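**Soft fingertips or stock ones for picking up small garden tools?**

*Wiremu Tuhiwai, 20/02/2024*

I've got two arms on a worktop sorting little hand rakes and forks into a white bin, and I'm loving it! Both have plain black fingers at the moment. I've been eyeing up the Flinari soft tips, or a Grukus parallel set with a wider opening. The handles are easy. The curved necks are where I get stuck, as they twist when I lift.

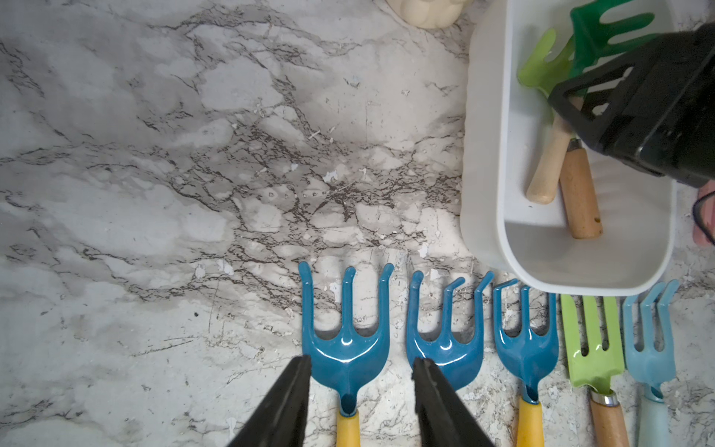
Budget is tight, so I can only buy one pair for now. Has anyone tried both?

**Sofia Paiva**

Yes, both, and what a fun job to try them on! I did 18 picks with each on trowels and forks. The Flinari tips dropped two and the Grukus dropped five, nearly all by the neck. Soft tips mould round a curve beautifully - they do pick up grit though, so wipe them often. Try gripping just below the neck before you spend anything.

**Lachlan Ngata**

grukus all day, mine have been going since July

**Ilham Yusof**

Agree with Sofia on the soft tips. Also check your wrist camera view once they're on. Mine are fatter than the old fingers and hid the tines, so I had to tilt the camera by 8 degrees.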